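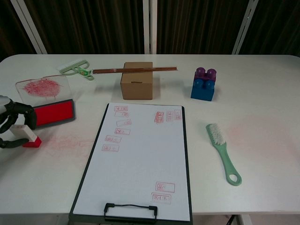

Red ink pad, red stamp.

I have been trying to get a parking permit since August. The old scheme was a man called Keith in a hut. The new one is called Joltus, and it lives on a website that logs you out if you stop to find your glasses.

Joltus wanted proof that I live in my house. I sent the council tax bill. It wanted something with a stamp on it, so I rang up and asked who still stamps things, and was on hold for 51 minutes before a cheerful recording told me to try the website.

In the end I went to the library, where Ayanda Radebe on the front desk opened a drawer, took out a stamp and thumped it on my bill. It says RECEIVED and nothing else. Joltus accepted it within the hour.

I was so pleased with myself that I didn't read the next page, where it mentions that the permit is £475 a year. Keith charged £3 and would let you off if it was raining.

My neighbour says it goes up to £500 for a diesel. Mine is a diesel. I have told Joltus this, being an honest sort — and it has asked for proof, stamped.

The library is shut until Thursday. If you see a blue estate going slowly round and round the block, do wave.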